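Questions and Answers About the Compressed Week at Kiniter 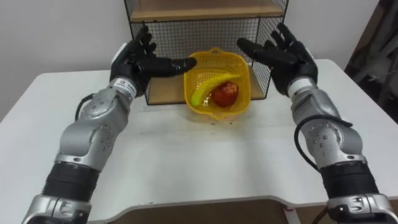

Since the first group started in June, we receive many questions about the compressed week by e-mail and at the front desk. We collected the most frequent ones on this page. The rules are the same for all 410 employees at the Wakley and Vodano offices, except where it is written differently.

What is the compressed week?

You work your full contract hours in four days, and the fifth day is free. A full-time person works 40 hours, so each working day has ten hours plus the lunch break. Your salary does not change, and your pension payments stay the same also.

Is it the same as part-time?

No. In part-time you have fewer hours and a lower salary. If you want to reduce your hours, please use the form "Change of Contract Hours" and speak with your manager first. It is possible to be part-time and compressed together, for example 32 hours in four days of eight hours, but then you need to fill in both forms.

Who can apply?

Everybody who has finished the probation period. People with a temporary contract can apply if the contract has at least six months left on the day of application. Students and interns can not apply, as their hours are agreed with the school.

I work in shifts. Can I apply?

At Vodano, yes, but only inside the shift plan. The plan has room for 81 compressed places, and at this moment all of them are taken. You can put your name on the waiting list, and the shift office writes to you when a place is free. The list is ordered by the date of application and not by years in the company. At Wakley there are no shifts, so there is no list.

Can I choose my free day?

You give a first and a second choice. Your manager looks at the whole team and confirms one of them. In teams with fewer than six people, only one person can be absent on the same free day. If two people want the same day and can not agree, they change places every three months.

Can I change the free day for one week only?

Yes, if your manager agrees before the end of the previous week. Please enter the change in the calendar yourself. The system does not copy it from an e-mail, and we have seen several cases where a person was marked absent on a day when he or she was at work.

What happens with public holidays?

This is the question we get most often, and we know the old answer on the intranet was confusing. A public holiday is worth one fifth of your weekly hours. For full-time people it is eight hours. If the holiday falls on a day when you would work ten hours, the missing two hours are taken from your flex balance, or you work them on another day in the same month. If the holiday falls on your free day, you receive eight hours in your flex balance.

How is my vacation counted?

In hours. If you take off one ten-hour day, ten hours are taken from your vacation. One full week off costs 40 hours, the same as for everybody else. The total number of vacation hours in the year does not change.

What if I am sick on my free day?

Then nothing is registered and you do not get the day back. If you are sick on a working day, the full planned hours of that day are counted as worked, so you don't have to make up any time.

Can my manager ask me to come on my free day?

Only with your agreement. When you agree, you can choose another free day in the next four weeks, or the hours are paid. Meetings of the whole department should be planned on a day when most people are present, but with so many different schedules it is not always possible. You are not expected to read e-mail on the free day.

May I work from home on the long days?

Yes, the usual home office rules apply. You may also divide the day - for example, work eight hours in the office and two hours at home in the evening. The last hour must finish before 9 p.m. Please note that the time for travel in between is not working time.

Ten hours is long for me. Can I stop?

Yes. Every person has a trial of three months, and during the trial you can return to the normal week with two weeks of notice. After the trial the notice is one month. You don't need to give a reason. After you stop, you must wait six months before you apply again.

Do I get more breaks?

On a day longer than nine hours there is a second break of 15 minutes. This break is paid. The lunch break of 30 minutes is unpaid as before. It is not allowed to skip the breaks and go home earlier.

Is the canteen open for the early start?

At Wakley it opens at 7 a.m. At Vodano it opens at 8 a.m. and the machines on the ground floor are available at all times. We have asked for a longer opening in the afternoon also, and we will write the answer here when we have it.

Does the parking permit cost less if I come only four days?

The yearly permit does not change. There is a four-day permit for the Kollár garage only, and it must be ordered before the quarter starts.

How many people used the compressed week until now?

In the first quarter, employees took 1,155 free days under the new rules. In the same period 3,922 hours were moved in the flex balances, mostly because of holidays and exchanged days. We will publish the numbers again after the second quarter, together with the results of the survey.

Where do I apply?

In the personnel system, under "My Time" and then "Work Pattern". The application must be sent before the 15th of the month, and the new schedule starts on the first day of the next month. If your manager refuses, he or she must write the reason in the system, and you can ask for a second opinion from the personnel office within ten working days.

My question is not here.

Please write to the personnel office or come to the open hour, 1 p.m. to 2 p.m., in the room next to the Wakley reception. People at Vodano can call in at the same time.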